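Workshop notebook, 02/06/2026
Draft 2 of "Niven," read aloud, then marked up

Read the whole thing through this morning. 3,141 words. I still don't believe the brother. He turns up on page two, says he has sold the boat, and then everyone in the kitchen explains to him what the boat meant. People who grew up with a boat don't explain it to each other.

The group's advice last time was to give him a secret. I'm doubtful. A secret is what we hand a character when we haven't worked out what he wants on an ordinary afternoon. Tried it anyway in the margin (he owes money in Drevden) and it made him busier and no clearer. Crossed it out. 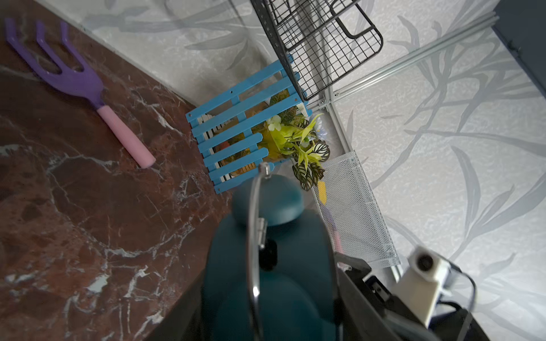 What I tried next was cutting his speeches and leaving the replies. 46 lines of dialogue in the kitchen, down to 17. Reads faster. Whether it reads better I can't tell yet, and I don't trust the feeling of relief you get after a big cut. I had the same feeling with the Inska story and had to put half of it back.

Note for whoever picks up the shared copy: the missing lines are in the file called Itesex, at the bottom, in order. Please don't tidy them.

Also went back over the handout on "raising the stakes." The example it gives raises the stakes by having a stranger phone in the middle of dinner. Fine, but the stranger never calls again. I'd call that an interruption. If the mother in Niven gets a phone call, I want it to cost her something two pages on, or it stays out.

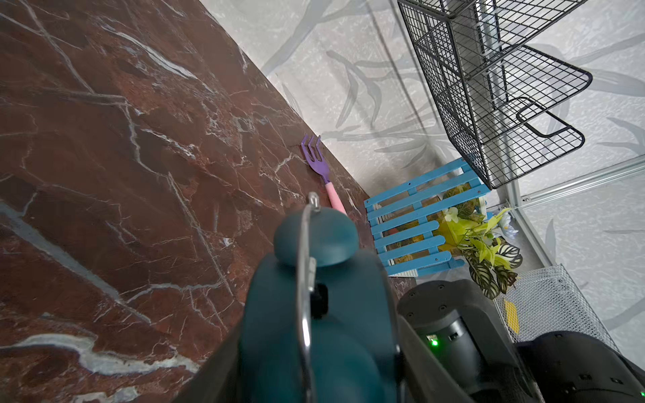

Garden fork on the marble top, near the wall.

Setting: one paragraph of weather at the start, one in the middle. The middle one is me stalling before the argument. Moved the wind into a line of the argument itself, where she can't hear him and asks him to say it again. Keep for now. Suspicious of how pleased I am with it.

Ending: three people liked the last image of the empty mooring. I think they liked it because it sounds like a last image. Stopped the story one paragraph earlier, on the mother asking if he has eaten. Flat, but it's what she would say. 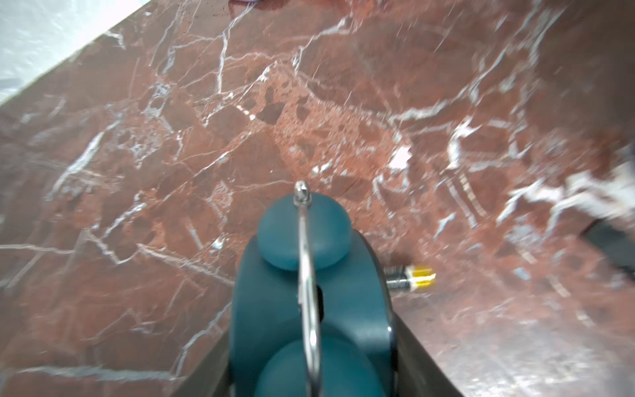 OPEN PROBLEMS

Tense. Draft 1 was present, draft 2 is past, and the phone scene slips back in four places. Fix before anyone else sees it.

The title. Niven is the name of the boat and a reader won't learn that until page five. Someone will say this is intriguing. It may only be confusing. Ask a person who hasn't read it.

The sister has no lines after the cut. Either she leaves the room or she gets one back.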